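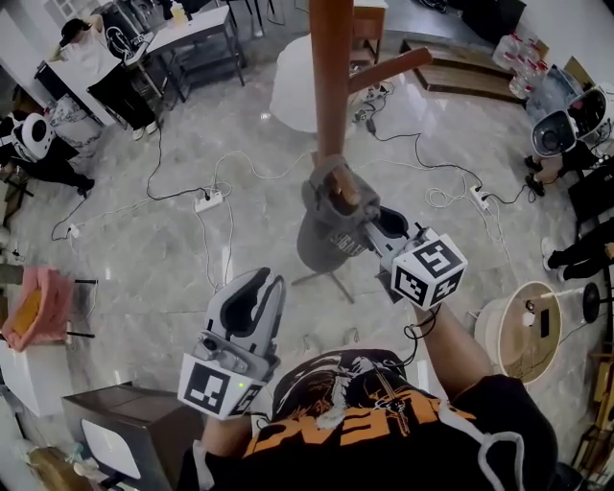

Et pourquoi ne pas piloter le robot directement, à la manette, comme tout le monde ? La question est arrivée par mail de Turthorpe le jour où j'ai mis en ligne la première version de cette page, et elle revient depuis à chaque fois que je parle de Gistero. Alors j'y réponds ici, avant le reste !

Gistero, c'est notre méthode pour apprendre des gestes à deux mains sans robot dans la pièce. On prend une pince dans chaque main, on fait la tâche, on recommence. Les cubes à marqueurs fixés sur les pinces nous donnent leur position, et c'est cette trajectoire-là qu'on garde. La téléopération, je l'ai pratiquée longtemps chez Imier (j'en ai encore mal à l'épaule droite) et je ne la regrette pas beaucoup : on va lentement, on s'énerve, et les gestes finissent par ressembler à ceux d'un grutier débutant.

Le sac en tissu gris sur le portant en bois, c'est la tâche que j'aime le plus. Accrocher, décrocher, avec une cheville toute courte et un tissu qui n'a jamais deux fois la même forme. Nos premiers modèles visaient très bien la cheville et oubliaient complètement l'anse.

Côté chiffres, pour ceux qui me les réclament : 3 526 démonstrations enregistrées en juin, dont 1 845 gardées après le tri. Oui, ça fait beaucoup de déchet. La plupart partent à la poubelle parce qu'un marqueur disparaît derrière l'avant-bras au mauvais moment, et là, impossible de recoller les morceaux proprement. Huit personnes se sont relayées, droitiers et gauchers mélangés, et on voit très nettement dans les courbes qui tient la pince gauche comme une fourchette.

Le modèle entraîné là-dessus (on l'appelle Bach, pour les deux mains au clavier) accroche le sac 80 fois sur 100 sur notre banc d'essai. Il cale encore quand le tissu se replie sur lui-même – et là il insiste, il insiste, c'est assez pénible à regarder.

Prochaine étape, changer de portant et voir si tout s'écroule. Le comparatif avec la téléopération suivra sur une page à part, j'attends encore les mesures d'Imier.

Page mise à jour le jeudi 23 juillet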